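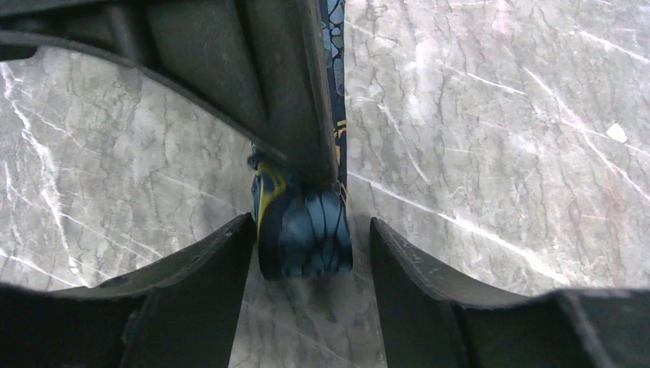 Superficie de mármol gris con vetas blancas.

Buscar en la revista Buscar

La corbata vuelve al cajón de arriba

Renzo Colombo abrió su taller de arreglos en abril, con 28 corbatas heredadas de un tío y una máquina de segunda mano. Hoy guarda 2000, casi todas de seda, y alquila una parte para bodas y rodajes.

– Me traen muchas con el nudo hecho desde hace años – cuenta –. El forro se deforma y hay que descoserlas enteras.

Rehacer una corbata le lleva 4 horas. La tela se corta al bies y se cierra por detrás con una sola puntada larga, que debe quedar suelta para que la pieza ceda al anudarla.

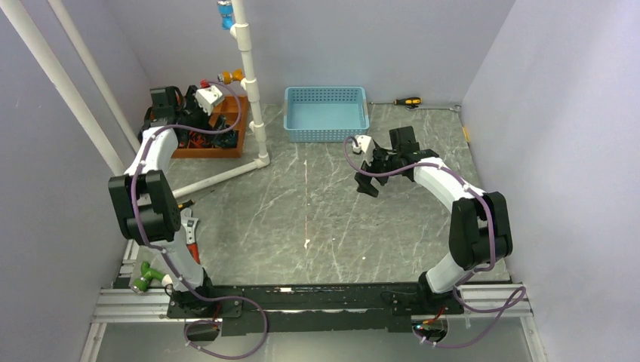 Guardarlas bien es más sencillo de lo que se cree. Maiara Camargo, encargada de vestuario en la productora Pluvetti, las enrolla desde la punta estrecha y las deja tumbadas, sin apretar. En casa usa una bandeja de madera como la del rincón, al fondo a la izquierda, y desaconseja las perchas metálicas, que marcan la seda.

Los estampados de flores y cachemira son los más pedidos. Los lisos apenas salen del taller.

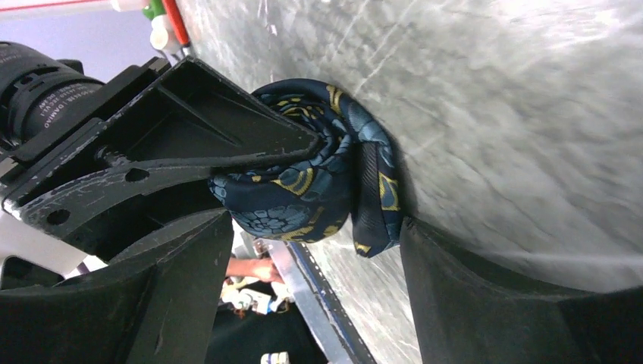 Corbata azul marino con flores celestes y detalles en mostaza.

Colombo dará un curso de costura a mano el 4 de mayo. Quedan plazas.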